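Table finish keeps getting rings from water bottles, what do I put on it?

Posted in Furniture & Finishes

Deisy Quispe
30 Nov 2019

I have a light wooden table, a honey sort of color with long straight grain, and it gets used all day. People set water bottles down on it, plates, pens, whatever they have in their hands. I bought it secondhand in March and I don't know what finish is on it. The man who sold it thought oil but he wasn't sure.

The problem is pale rings. They show up wherever a cold bottle has been standing for an hour or so. Some fade by the next morning and some don't. I also have one red mark from a marker that was left with the cap off, about the length of my thumbnail.

What I have tried so far: a damp cloth with dish soap (no change), a hair dryer on low (helped with two of the rings), and a furniture spray from the grocery store that made everything shiny and a bit sticky. I had to wash that off again.

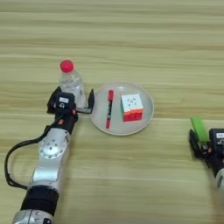 I would like to fix the marks I have and then put something on the top so it stops happening. I don't want a thick glossy coat. I like that it feels like wood. I also don't want to sand the whole thing if I can avoid it, as I live in an apartment and have no place to make dust. Coasters are not going to work, I've bought two sets and they end up in a drawer.

Is there a product I can wipe on over whatever is there now? Or do I need to find out what the finish is first?

3 replies

Gilberto Bedoya

Find out what it is first. Turn the table over or pick a spot on the inside of a leg, put a few drops of denatured alcohol on a cotton swab and hold it there for a minute. If the spot gets soft and sticky it's probably shellac. Lacquer will usually need lacquer thinner before it moves. If neither one does anything you may have polyurethane or a cured oil. Open a window and keep the swabs away from the stove.

Another quick check is a drop of plain water on the top. If it soaks in and darkens the wood after ten minutes, you have oil or very little finish left. If it sits there as a bead, there is a film.

White rings are moisture caught in the finish, and most of them come out without sanding. Go on with the hair dryer, low heat, keep it moving. For the stubborn ones rub a little petroleum jelly on the ring, leave it overnight and wipe it off in the morning. Dark rings are another matter – those are down in the wood and won't lift this way.

If it tests as oil, a hardwax oil is what I would use. Two thin coats, rubbed in with a white pad and wiped until the cloth comes off nearly dry. It stays matte and you can patch one spot later without redoing the top. Lay the oily rags out flat outdoors to dry before you throw them out, they can catch fire in a heap. If it tests as a film finish, don't put oil over it. It will stay tacky like your spray did.

And get all of that spray off before you do anything. If it had silicone in it the new coat will pull away in little craters. Mineral spirits on a rag, twice, with a clean rag the second time.

Ruth Condori

put a tablecloth on it

Young-sook Shin

Agree with Gilberto on the testing. For the marker, try rubbing alcohol on a swab, but only after you know it isn't shellac, or you'll have a dull spot where the red was. Dab, don't rub, and change the swab as soon as it picks up color. A plain white eraser took off some of mine on a polyurethane desk.

With hardwax oil, leave the table alone for longer than you think. The can I used said light use the next day, but I got a fresh ring on day three from a glass of iced tea. After a couple of weeks it was fine and has been since.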